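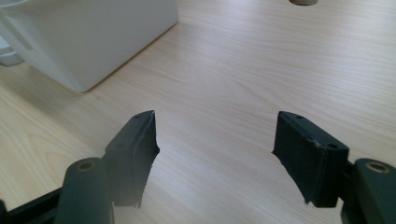 *Hand-held gripper, wrist view. Fingers open over bare table, white box top left.*

# stengate-handheld: what went wrong + how to use what's left

Notes by Magdy Amrani. Last edit November 18, 2023. Read before you train on anything, please. The short version: the right finger pad worked its way off its seat during collection and we kept recording. Some episodes are fine, some aren't, and the width values can't be trusted across the whole set.

## Status

- 1398 episodes in the release
- 300 flagged `pad_suspect`
- 20 pulled completely (see Safety)
- rest: no known fault, which isn't the same as checked by eye

## The fault

Each finger is a block pad screwed to a hinged mount, brass bush at the pivot. The screws on the right pad backed out a bit at a time. No threadlock. My fault, I built that one.

Once the screws are slack the pad tips under load. So:

- the width signal says closed when the tips are still apart
- objects turn in the grasp near the end of the lift
- thin things (cards, spoons) slip out on the right side only

It crept in. No single episode where it starts, so the flag is set by session, from the first session where the closed-width reading drifted past our limit. Means some good episodes got flagged. Better that way round.

Joltby (the second tool, same print files) had its screws glued from day one and shows none of this. If you only want clean data use `tool == "joltby"` and stop reading.

## Inner edges of the pads

People keep asking. Yes the inner edges look ragged, both sides. Cosmetic as far as we can tell, we compared grasps on worn pads against fresh ones and the slip rate was the same. Not a reason to drop an episode. Don't train a pad-wear detector on it either, the outline changes with the light.

## Glare

Known problem, separate from the fault. The pale table throws a broad sheen under the overhead lights and the wood grain goes faint in it. Camera tracking lost its place in some sessions as a result. Look at `track_ok`. If false the poses are filled in by interpolation, and you'll get jumps of up to 100 mm when tracking comes back. DO NOT feed those to an arm.

## Safety

We did feed those to an arm. In May we replayed a batch on the Birow cell as a quick test, without filtering on `track_ok`. Arm took a pose jump at full speed, went through the edge of the guard and bent a finger mount. No one hurt. Person at the desk was outside the guard but closer than they should of been.

Changed since:

1. replay script refuses any episode with `track_ok` false, no override flag
2. speed cap on first replay of any episode, set in the controller and not in our code
3. stop button held in the hand, not left on the bench
4. screw check before each session, logged, initials

The 20 pulled episodes are the ones from that batch. Don't ask for them, they're kept for the incident report only.

## Fields

| name | what it is |
|---|---|
| `tool` | `stengate` or `joltby` |
| `width_mm` | from the hinge, NOT measured at the tips |
| `track_ok` | false = poses partly filled in |
| `pad_suspect` | set per session, see above |
| `session` | string, order is by name |

## Still to do

- [ ] recompute width from the images for the flagged sessions (Matić branch, half working)
- [x] threadlock on all pad screws
- [x] new right mount
- [ ] per-episode flag instead of per-session
- [ ] loader ignores `pad_suspect` if the split file is the old one. It should crash instaed

Found another bad session? Open an issue with the session name and the closed-width plot. No plot and I can't do much with it.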